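Home | Kitchen | Laundry | Workshop | Tools on Test | Search

Getting a Kitchen Ready for the Paltik Arm

Grirkelside now rents the Paltik arm by the month with a kitchen package called Andateo. The package covers drawers, light putting-away and fetching small items to a counter. It costs 205 a month, or 543 for three months paid up front. I had the three-month plan from October. These tips come from that stretch, and most of them would help in any kitchen with too much in its drawers.

Before the installer comes

Clear one counter and keep it clear. The arm needs a place to set things down, and a toaster in the wrong spot will cost you half the morning in setup.

Measure the drawer you will use most, inside and out. Pull it all the way open and check that you can still walk past. Mine blocked the dishwasher door, so I moved the silverware one drawer over.

Tighten the drawer pulls. Wipe the runners with a damp cloth, dry them, and add a little dry lubricant. A drawer that sticks for you will stick for the arm.

The planner

Andateo comes with a planner that draws your kitchen and lets you try a job on screen first. Setup took me 60 minutes, mostly spent on cabinet sizes. Pick finishes close to your own so you can tell the surfaces apart. Turn the view until you can see into the drawer.

Start with one item. A single spoon is plenty for a first run. 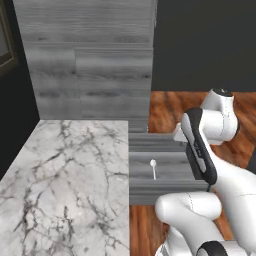
Loading the drawer

Keep small things in one layer. Stacked measuring cups were a failure for me all three months.

Put spoons and spatulas in separate drawers. Long handles lie across everything else and get picked up by mistake.

Skip the soft drawer liner. It bunches up. A thin cork sheet stayed flat.

Cleaning and cost

Wipe the arm with a barely damp cloth once a week. No spray cleaner near the joints. Replacement finger pads from Matsuda fit and wear well.

Is it worth the rent? For one tidy drawer, no. For someone who has trouble bending or gripping, I would take the three-month plan and cancel if the second month goes badly. The pickup fee is 194 if you cancel in the first month, so read that page of the contract.

Related tips
Quieting a Squeaky Drawer Runner
Cork, Felt or Rubber: Drawer Liners Compared
Stain Removal on Marble Counters
Labeling a Shared Kitchen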